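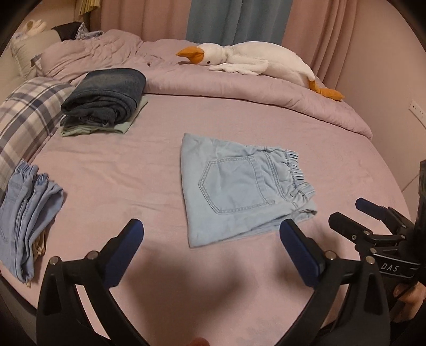 The Dalgleish kneeler is a firm, flat kneeling pad for churches, chapels and prayer rooms where the seats have no fixed kneeling board. It hangs from a hook on the chair or pew in front and is lifted down when needed. The cover is a tightly woven wool mix, dyed before weaving, and the colour does not rub off on dry clothing. We tested it with pale trousers in mind, light blue denim like the folded pair with the elastic waist as well as Sunday greys. A damp coat or wet knees are another matter, so let the pad dry before hanging it up again.

Sizes and filling
The standard pad is 39 cm wide. The wide pad is 61 cm and suits a prie-dieu or a side altar. Both use the same block of reconstituted foam, with a thinner soft layer on top. The foam can be replaced without buying a new cover. The base is plain black canvas with a non-slip finish, suitable for stone, tile and sealed timber. On carpet it will slide a little.

Colours
Plain covers come in dark red, moss, navy and charcoal. Liturgical purple and white can be woven for orders of 300 or more. A cross, a parish monogram or a saint's emblem can be stitched in one colour of thread. Send a drawing if you have one. Loredana Leone draws up the stitching patterns and will post a sample on your chosen cloth before the order goes ahead.

Hanging hooks
Hooks are sold separately. The Gekgate hook clips over a chair rail and needs no tools. The Tasia hook is screwed in and is the better choice for old pews, provided you have permission for fixings. If your church is listed, please ask the diocese before ordering the screw-in type.

Care
Brush off dust with a stiff clothes brush. Remove the foam and wash the cover by hand in cool water. Do not tumble dry. Candle wax should be left to harden and then scraped off with a blunt knife. Any mark that stays can be covered with brown paper and ironed on a low heat.

Ordering
Pads are made by Wekadex to order and sent in cartons. Small orders leave the workshop in roughly three weeks. Orders of over 1,000 are delivered in stages, and dates are agreed with Fiachra Egan in the sales office. Orders wanted for Christmas should be placed well before December. Unused plain pads can be returned, but stitched ones cannot.

Prices last checked 4 Mar 2026. Please ask for the current list, which also gives the cost of spare foam and hooks.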